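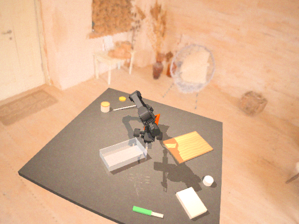
Skoniston: simulated tabletop episodes for testing clutter-aware grasp ranking

Contents
Summary
What is in an episode
How the scenes are made
Baseline result
Known problems
Loading
Contact and terms

Summary

Skoniston is a set of 800 simulated episodes with a single robot arm mounted on a square platform. Household items are spread over the platform, and the arm is asked to pick up one of them and put it somewhere else. We made it to test one question: does a grasp ranker do better when it is told what lies near the target, or is a crop of the target alone enough?

All data is rendered. There are no real-world recordings in this release.

What is in an episode

Each episode is one folder. It holds the RGB frames from a fixed room view, joint angles and gripper opening at every control step, the pose of every object, a one-sentence instruction, and a success flag. The flag is set by the simulator from the final object pose, so it says nothing about how clean the motion was.

Objects come from a pool of 40 models. The pool mixes open containers, lidded containers, flat items such as cutting boards and discs, thin items such as rods and utensils, and a few simple shapes like balls and blocks. The white tray is the most common place target. Boards and discs are used both as things to pick up and as things to put other items on.

The room around the platform (wooden floor, beige walls, a chair, vases, a side table) is background only. The arm never touches it and no instruction refers to it.

How the scenes are made

Objects are dropped at random positions and turned at random angles, then the physics runs until everything is still. A layout is thrown out if the target has left the platform or if the planner finds no path to it. The platform itself is also turned by a random angle relative to the camera, so methods that learn fixed pixel positions should do poorly.

Shadows are on in every episode. The arm's own shadow often falls across the objects, and this was left in on purpose.

Baseline result

We trained the same ranker twice, once with a tight crop around the target (Gruvico-S) and once with a wider crop plus the poses of neighboring objects (Gruvico-N). Both saw the same training episodes. On the held-out layouts, Gruvico-S succeeded in 43 percent of episodes. Gruvico-N was 13 points higher. Most of the gain came from thin items lying near a container wall, where the narrow crop tends to choose a grasp that hits the rim on the way down. For balls the two were the same.

We did not test on hardware.

Known problems

Flat discs are hard to lift with this gripper. Many failures on them are slips, and friction values were set by hand.
Lids are separate bodies. They can shift when the container is bumped, and the instruction is not updated.
The instructions were written from templates and are repetitive.
Objects of one color on a similar background are rare, so results on low contrast will look better than they should.

Loading

Unpack the archive and point the loader at the top folder. The split files are plain text with one episode name per line. Please keep our split if you report numbers, as layouts that share a random seed are kept on the same side.

Contact and terms

Scene generation: Razia Yousafzai and Ilango Joseph. Ranker and evaluation: Said Bensaid. Instruction templates: Ngozi Dauda. Send bug reports to Ngozi with the episode name and the control step.

The data is free for research use. Object models keep the terms listed in the license file next to each model.

Last updated 27 February 2025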